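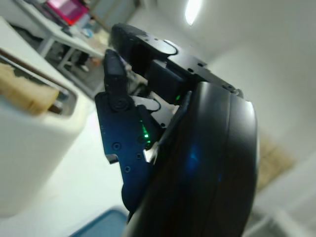

Nusrat Pirzada objects that a course on automation should start with the rota, and that most accounts of a new cell list what the machine does and leave out who now stands beside it and for how long. The objection is taken up in section 2.

Unit 4: Hand-equipped cells and the work around them

1. The Skiststead case

Skiststead is a returns and refurbishing site for small household goods. Before the change, each item was taken from its carton, turned over, checked for damage, wiped and set on a tray by one person. The Butar line moved the lifting and turning to arms with fingered hands. Checking and final sign-off stayed with staff.

The site handles 2350 items a week on this line. In the first month, 406 were passed back to a person because the grip failed or the item was not recognised. Staff called these "handbacks", and the term is used in the rest of this unit.

2. Changes to the job

The written job description changed in one line: "packer" became "cell attendant". The tasks changed more than that. An attendant now clears handbacks, restocks trays, cleans finger pads and restarts the cell after a stop. Lifting went down. Waiting went up, and the waiting cannot be used for much else, as a stop must be answered within 70 seconds.

Pirzada's point applies at this stage. The old rota had people changing stations every two hours. The first automated rota had one attendant per cell for a full shift. Complaints of boredom and sore eyes were logged before any complaint about the machine. A rota with a 10-minute change-over between cells was brought in that November.

3. Grip and the shape of goods

Household appliances are awkward to hold. Handles stick out, housings are smooth, and the centre of mass is seldom where the handle suggests. Bundia, the software used to plan grips, stores a preferred hold for each model. Attendants may suggest a new hold but may not enter one.

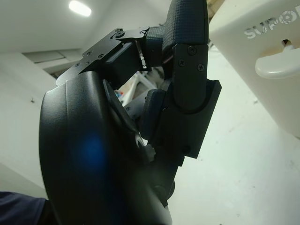 Fig. 4.2. Black robotic hand with textured finger pads, beside a white SUPOR appliance.

Henrik Diekmann argues in the set reading that this rule wastes what attendants know. They handle the failures, so they learn which models slip and from which side. Under the old method that knowledge was used at once. Under the new one it goes on a form.

4. Terms

Handback: an item returned by the cell to a person.
Attended time: minutes in which a person must be within reach of the stop control.
Vaněk ratio: attended time divided by running time. A ratio near one means the cell has saved lifting but little labour.

5. For the tutorial

Read Diekmann, sections 2 and 3. Draft a one-shift rota for three cells and four attendants, with breaks. Mark the attended time for each person and state who covers a stop during a change-over. Bring two printed copies.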